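Kamby's folding lessons: would I pay again?

23 June 2022

So I finally gave in and signed up for the Kamby teaching service, the one where you do a job by hand, send in the recording, and they send back a routine for your desktop arm. It's 900 for the starter pack, which gets you 4 tasks. Not cheap! My arm is the little Beselen (bought second-hand, still squeaks) and until now it could stack blocks and not much else.

I picked paper for my first task. Fold a sheet, open it, staple it. Rattana Meesuk warned me that paper is horrible for these things and she was right, but I'm stubborn.

The instructions are good, I'll give them that — short, friendly, very clear about keeping both hands in view. The upload page is less lovely. It lost my first batch and I had to do the lot again, muttering.

Second go at the paper, with the staples at the ready: 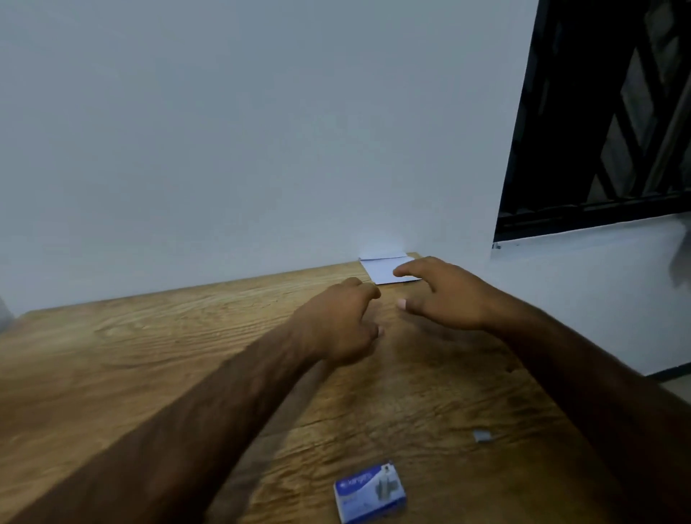 What came back

The opening routine is great, really smooth. The folding one creases wherever it fancies, and I've asked for a redo (one is included in the price). Stapling I'm still waiting on. I'll post again once it lands, probably September at this rate.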